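Relatório de progresso à direção de operações da Nosum
Período: até final de abril
Assunto: ensaios de automação na oficina de Brinadville

Na última reunião foi-me pedido que dissesse sem rodeios se as células de dois braços já podem assumir parte do trabalho da bancada. A minha resposta, com o que vi até agora, é que não podem, e não recomendo que se comprometa orçamento do próximo exercício com base nas demonstrações da Teltov.

O plano previa três tarefas: dobrar panos de limpeza, separar parafusos por cabeça e montar pequenos conjuntos sobre calha de alumínio. As duas primeiras foram escolhidas por serem o tipo de serviço que qualquer aprendiz faz enquanto conversa. Os panos continuam a ser o pior caso. Quando são entregues esticados e sempre no mesmo sítio, a célula dobra-os; tirados do cesto, como acontece na vida real, alguém tem de os estender primeiro, e quem os estende mais depressa os dobrava. A separação de parafusos foi suspensa a pedido da oficina.

A montagem sobre calha é a única em que vejo algum futuro. Fizemos 424 tentativas com a sequência completa. O fornecedor apresenta a contagem de modo favorável, porque exclui as tentativas em que o operador repôs uma peça à mão. Pedi que as incluísse na próxima versão da folha e continuo à espera. Sem isso, qualquer percentagem que eu aqui escrevesse serviria apenas para enfeitar o relatório.

Também há o tempo. Cada mudança de peça obrigou a 20 minutos de ajustes, feitos por um técnico da Teltov que não ficará connosco depois do contrato. O Medrano, nosso chefe de turno, propôs repetir tudo numa quarta-feira normal, com encomendas a sair e sem o técnico ao lado. Concordo com ele — é o único ensaio que me interessa antes de falarmos de compra.

Quanto às tarefas domésticas que constam do anexo comercial (loiça, roupa, arrumação de armários), não vi nenhuma executada e não as considero neste relatório. Sugiro que se retirem do âmbito.

Despesa no período: 800 euros em material de consumo, dentro do previsto. Fica por decidir quem paga os dedos de substituição das pinças, que o contrato não menciona.

Próximos passos: o ensaio proposto pelo Medrano, a folha corrigida com todas as intervenções manuais e uma nova série de montagem com engrenagem e suporte na mesma calha. Até lá, peço que a bancada manual mantenha as pessoas que tem.

Greer Urquhart
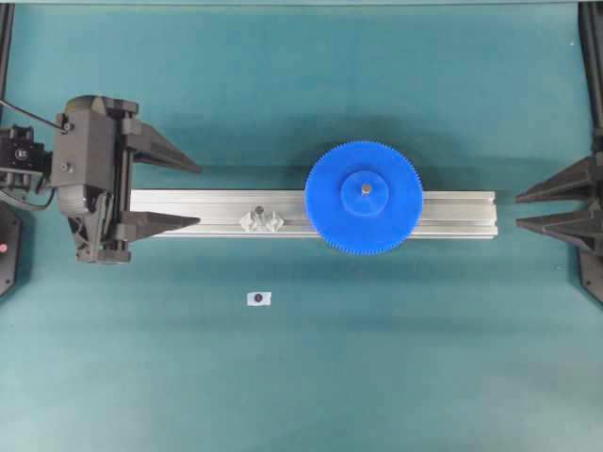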